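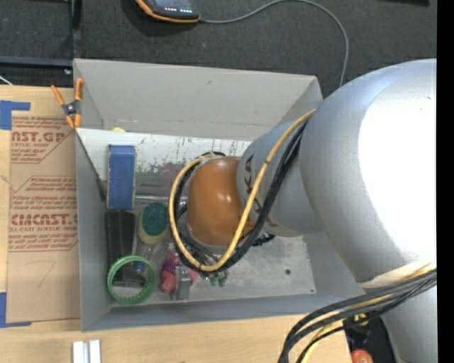
Picking things out of a messy bin is what I've been chewing on since November, and I finally have something worth telling you all about. The question Lyle Lyons and I started with was pretty simple. When an arm goes for an object and misses, what should it try next? Most of our old code just picked the next best spot on its list, which was very often a hair away from the spot that had failed a second ago, so it would fail there too, and then again, and we'd stand there groaning. Our bin is a nice mean mix for this sort of thing: a blue box standing on end by the wall, a bright green ring leaning in the corner, a spongy oval piece, and something clear that plain old cameras tend to have a hard time with. Then there's the pink and purple toy with a gray block right in front of it. I love that pair! You can see plenty of toy around the block, so the grasp planner gets very excited about it, and the block is exactly where a finger wants to go.

So we tried a thing we're calling Stidau (Lyle named it, ask him). Every missed grasp leaves a kind of smudge on the map of the bin, and the smudge lowers the score of everything near it, including grasps that come in from a similar angle. A miss on the left side of an object still leaves the right side open. As soon as something in the bin moves, the smudges around it get wiped, because the old miss doesn't tell you much anymore. It's maybe a page of code on top of the planner we already had — no retraining, no new sensors.

We ran 2080 grasp attempts, half with the smudges and half without, and reshuffled the bin every 20 attempts. What I cared about was repeat misses, meaning a miss right after a miss on the same object. Without Stidau we logged 257 of those. With it we logged fewer than half as many, and I made Lyle rerun the tally before I let myself be happy about it. The overall success rate went up too, but only a little, and I wouldn't hang much on that part yet.

It does have a dumb side. If the only way to grab something is the way that just failed by bad luck, the arm sulks and goes off to bother every other object first. Flat things against the wall get the worst of it. We're playing with letting the smudges fade over time, and so far the fade is either too fast or too slow depending on who picked the objects that morning.

The Dunmont group has asked to try it on their bins, which are deeper than ours, and I'm cleaning up the code for them now. If you want the logs before then, send me a note and I'll share the folder — the file names are a mess, sorry in advance.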